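# Chapter 10: Keeping a Pick-and-Place Cell in Good Order

By now you have wired a cell, jogged the arm through its range without hitting anything important, and taught it to lift an object out of a basket and put it back. You may be feeling rather pleased with yourself, and you should! Most of the time a cell spends in the world, though, comes after that first good day. This chapter is about the months that follow: how the Kaddale bench cell is checked before work, how its fingers and cameras are looked after, and what to do when a grasp that used to be dependable starts to wander. 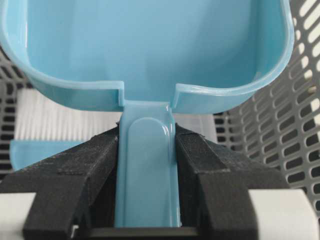 *Figure 10.1 A handle held between the two fingers, from the wrist camera.*

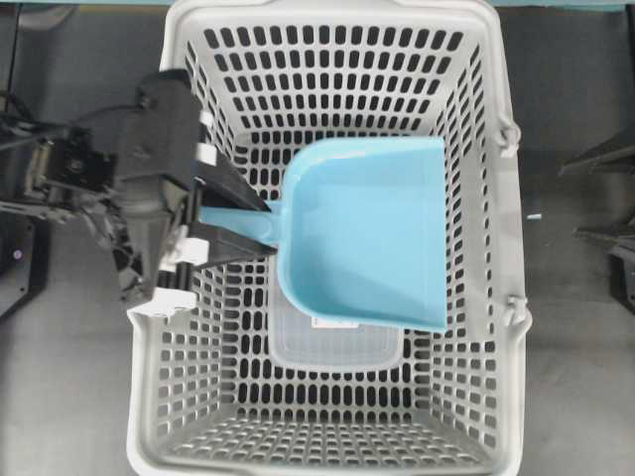 *Figure 10.2 The grip on the dustpan handle, seen from overhead.*
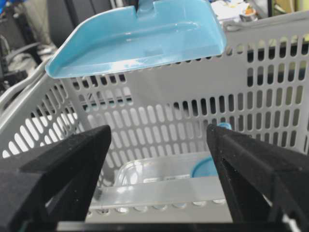 *Figure 10.3 Basket and gripper fingers, from a wrist camera.*

I first learned to care for a cell of this sort from Masaru Iwasaki, who ran the teaching shop at Histley when I was still more of a danger to the equipment than a help to it. Masaru kept a paper notebook on a string beside the bench, and every change went into it, down to a quarter turn on a screw. I thought this was fussy. Then one March I swapped a pair of fingers, forgot to write it down, and spent most of an afternoon hunting for a fault in the software. The notebook habit has stayed with me ever since, and I am going to press it on you as kindly as I can.

## 10.1 Before the power goes on

The morning check belongs at the start because it is where small troubles are cheapest. It takes a few minutes once you know your way around, and a good deal longer the first few times – please let it take longer, there is no prize for speed.

With the power off, start at the base of the arm and work outward.

1. Press down on the base clamps with the heel of your hand. A clamp that shifts at all should be tightened before you go any further.
2. Follow each cable with your fingers from the base to the wrist. You are feeling for flat spots, nicks and places where a tie has been pulled too tight.
3. Move the wrist gently through its travel, if your arm allows this with the power off, and watch the camera cable as it goes. It should have slack at both ends of the motion.
4. Try each finger for play. Hold the gripper body in one hand and wiggle the fingertip with the other.
5. Set the basket in its marked place and seat it fully.

Students nearly always hurry past the fifth step, and I have a lot of sympathy, for setting down a basket hardly feels like engineering. But the taught approach path assumes that the walls are where they were when you taught it. A basket turned by the width of a pencil may leave plenty of room on one side of the gripper and none on the other, and the first you hear of it will be a scraping sound.

## 10.2 Fingers

Fingers are the part of the cell that wears fastest, and they are meant to. A good design puts the wear in a piece that can be replaced with a screwdriver, and spares the motor and the gears behind it.

Wipe the gripping faces with a dry, lint-free cloth at the end of each session. If they have picked up something greasy, use a cloth dampened with a mild cleaner suited to the finger material and let them dry fully. Solvents are a gamble with plastics. Some will leave the surface looking perfectly fine and quietly weaken it underneath, so check the supplier's sheet first.

While you have the cloth in your hand, look closely at the tips. Fine scratches along the direction of closing are ordinary. What you don't want is a rounded corner on one tip and a crisp one on the other, which tells you that the pair is closing off center. Thin, narrow objects show this up sooner than anything else. A ball will settle itself between uneven fingers quite happily, whereas a flat handle will twist.

When you fit a new pair, always change both fingers together, even if one of them still looks respectable. Bring the screws up snug in turn, close the gripper lightly on a flat gauge 2 mm thick, and finish tightening while it holds. Then open, close again, and see whether the gauge still sits square. If it doesn't, loosen everything and start over. I have never once saved time by trying to coax a crooked finger straight with the screws already tight, and goodness knows I have tried.

## 10.3 The cameras

The Kaddale cell has a wide view from overhead and close views from the wrist. They fail in different ways. The overhead camera is bolted to its mast and mostly suffers from being bumped by people reaching for something on the shelf. A wrist camera rides along with the arm, so it collects dust, works its screws loose and gets the occasional knock against the side of a basket.

Clean the lens with a blower first and a lens cloth second. After that, bring the arm to its home pose and compare the live picture with the reference picture saved at setup. The fingers should appear in the same place in both. If they have moved, find out whether the camera or the fingers did the moving *before* you adjust anything (this is where the notebook earns its keep).

## 10.4 A grasp that has begun to drift

Zulkifli Yusof, who looked after the Kaddale cell for several years, used a trial of 40 repeated lifts as his yardstick. His rule was simple enough: with 37 good lifts or more, carry on and make a note of the misses. With fewer, stop and go back through Sections 10.1 to 10.3 in order.

The order matters a great deal to the method. A beginner who sees a missed grasp will want to open the program and nudge the target point over a little. Very often the nudge works, too, at least until someone reseats the basket or tightens the loose camera, and then the program is wrong and the hardware is right. Zulkifli's notebook has a page where three such corrections were made one after another, each canceling part of the one before. He left it in for the rest of us to read.

So work from the bench upward: clamps, basket, fingers, lens, reference picture. Only when all of these are sound should you open the taught positions, and then change one value at a time and repeat the full trial after each change.

We will go through the trial itself in Section 10.5, beginning with how to lay out the record sheet.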